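Hauswirtschaftliche Hinweise
Wäschepflege, Blatt 12: Hosen mit Gummibund zusammenlegen

Das vorliegende Merkblatt richtet sich an die Bewohnerinnen und Bewohner der Wohnhäuser Holberg und Wynne sowie an die Mitarbeitenden der Hauswirtschaft. Es ergänzt Blatt 11 (Trocknen und Aufhängen) und ersetzt die Fassung vom März.

Geeignete Unterlage

Zum Zusammenlegen wird eine ebene, saubere und ausreichend große Fläche benötigt. Ist kein Tisch in passender Größe vorhanden, kann das gemachte Bett verwendet werden. Die Tagesdecke ist zuvor glatt zu ziehen. Auf sehr weichen Matratzen empfiehlt es sich, in der Mitte des Bettes zu arbeiten und den Stoff mit der flachen Hand auszustreichen. Ein Druck mit den Fingerspitzen hinterlässt bei leichten Baumwollstoffen unnötige Knicke.

Die Wäsche muss vollständig trocken sein. Besonders am Bund und an den Taschenbeuteln hält sich Restfeuchte länger als an den Hosenbeinen. Im Zweifel ist das Kleidungsstück noch einmal aufzuhängen.

Ausbreiten der Hose

Vor dem Falten werden die Taschen geleert, Reißverschlüsse geschlossen und Bindebänder nach innen gelegt. Anschließend wird die Hose der Länge nach ausgebreitet. Ein Gummibund zieht sich dabei von selbst zusammen und bildet kleine Falten. Er darf nicht mit Gewalt gestreckt werden; es genügt, die Seitennähte aufeinander auszurichten. Bereits gefaltete Teile können am oberen Ende der Decke abgelegt werden, damit der Arbeitsbereich frei bleibt.
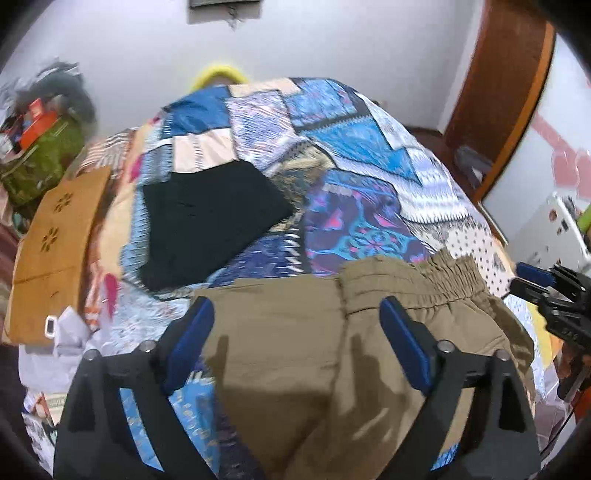

Falten in Einzelschritten

1. Ein Hosenbein deckungsgleich auf das andere legen. Die Säume liegen bündig übereinander.

2. Den im Schritt überstehenden Stoffzipfel nach innen einschlagen, so dass eine gerade Längskante entsteht.

3. Die Hose mit beiden Händen von der Mitte nach außen glatt streichen.

4. Die Säume bis knapp unter den Bund führen. Der Gummibund selbst bleibt frei, da er sonst aufträgt und der Stapel kippt.

5. Das Kleidungsstück je nach Tiefe des Schrankfaches ein weiteres Mal zur Hälfte oder in Dritteln falten.

Aufbewahrung

In den Schrankfächern des Modells Favurow werden höchstens 12 Hosen in 2 Stapeln gelagert. Die Faltkante zeigt nach vorn. Dunkle und helle Stoffe sind getrennt zu stapeln, sofern dunkle Teile noch nicht mehrmals gewaschen wurden. Für Schubladen hat sich das Aufstellen der gefalteten Hosen hintereinander bewährt.

Hosen mit Bügelfalte fallen nicht unter dieses Merkblatt. Sie werden an den Säumen aufgehängt, siehe Blatt 13.

Ausgeleierter Gummibund

Lässt die Spannkraft des Bundes nach, kann das Gummiband in der Regel ausgetauscht werden. Die Nähstube nimmt entsprechende Stücke gewaschen und mit Namensschild versehen entgegen. Die Bearbeitung dauert bis zu 3 Werktage. Bei fest eingenähtem Gummi ist vorab Rücksprache zu halten.

Ansprechpartner: Hubert Thaler, Hauswirtschaftsleitung
Nähstube: Seren Lougher

Stand: September 2026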